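Jitametti Interview Kit: Review After a Season of Veterans' Recordings
By Rafferty Lindqvist

I record oral histories with veterans and with people who served alongside them – nurses, mechanics, clerks, cooks. Most of the interviews happen in kitchens and living rooms, and the person talking is often hard of hearing or tired by the second hour. I bought the Jitametti interview kit in September to replace an old Gremitz recorder that had started dropping files. I have now used it for 14 interviews.

What you get is a small recorder, two clip-on microphones with cables, a pair of closed headphones, a table stand, a power supply and a zippered case. There is also a printed card of suggested interview questions. I left that at home after the first day. The questions are written for family birthdays and don't suit someone who is trying to remember the name of a ward sister or the layout of an airfield.

Setup

The recorder starts up quickly and has real buttons for record, pause and stop. The record button has to be held down for a moment, and a red ring lights up when it takes. With the Gremitz I twice talked through a whole introduction before I saw that it was still on standby. That hasn't happened here.

Each microphone has its own channel and its own level dial. This matters more than I expected. Ekrem Başaran, who repaired aircraft radios for most of his service, speaks very softly, and I don't. On one shared channel my questions would have drowned his answers. With his dial well up and mine well down, the recording needed almost no work afterward.

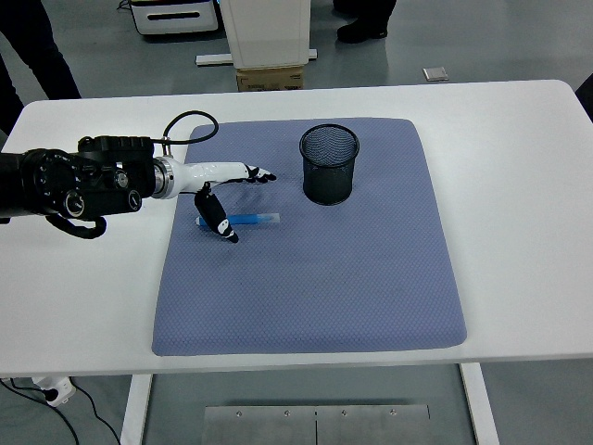

Robotic hand reaching toward the pencil cup on a white table.

Sound

Voices come out clear and a little thin. I would like more warmth in the low end, but for transcription thin is fine. The clip-on microphones pick up clothing noise if they are placed under a lapel, so I put them on the outside and ask people to move scarves and lanyards out of the way. One man wore a row of medals to his interview, and the microphone had to go on the opposite side of the jacket. You can still hear the medals when he leans forward. I left it in.

The built-in microphone is a backup and should be treated as one. It hears the refrigerator better than the person.

Battery and files

My longest single recording was 63 minutes, and the battery indicator had barely moved. I still plug in when there is an outlet near the chair. Files are saved in short sections as the recorder goes along, so if the power fails you lose the last part and keep the rest. I tested this at home by pulling the battery during a recording, and the earlier sections were all there.

File names are the weak spot. The recorder numbers everything in order and gives you no way to type in a name. I say the person's name, the place and the branch of service at the start of each recording, then rename the files the same evening. If you leave it for a week you will be sorry.

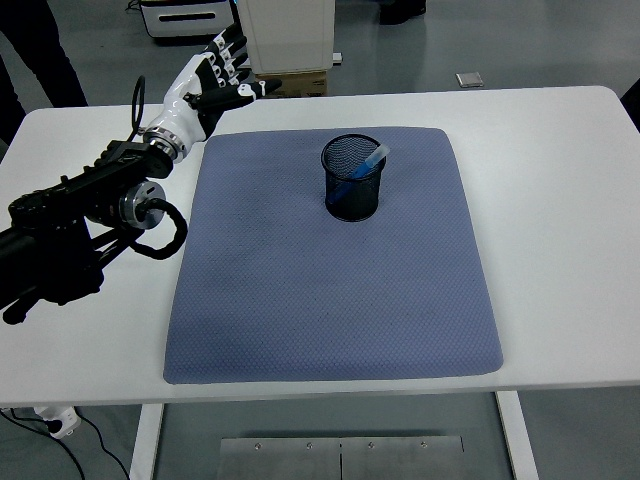 Black mesh pen holder on a slate-blue mat.

The transcription software

The kit comes with a trial of Drutance, a transcription program. It did well with ordinary conversation and poorly with everything military. Unit numbers came out as phone numbers, ranks were dropped, and Haddad, a pilot who comes up all through one interview, was written four different ways. You can add a custom word list, and that helped a good deal, but the trial limits the list to 40 entries. I used those up on place names. I went back to typing the difficult passages by hand while listening through the headphones, which are comfortable and shut out the room well.

Small complaints

The microphone clips are stiff. Older hands can't manage them, so be ready to ask permission and do it yourself. The screen is hard to read near a window. The case has no pocket for release forms, and I carry those in a separate folder. The table stand slides on polished wood, so I put a dish towel under it.

Who should buy it

If you interview one person at a time and you want two clean voices on separate channels, this is a good kit at a fair price. For a reunion table with several people talking over each other, it doesn't have enough inputs. Skip the Drutance subscription until the word list gets bigger. I am keeping the recorder and have ordered a spare battery and a second set of clips.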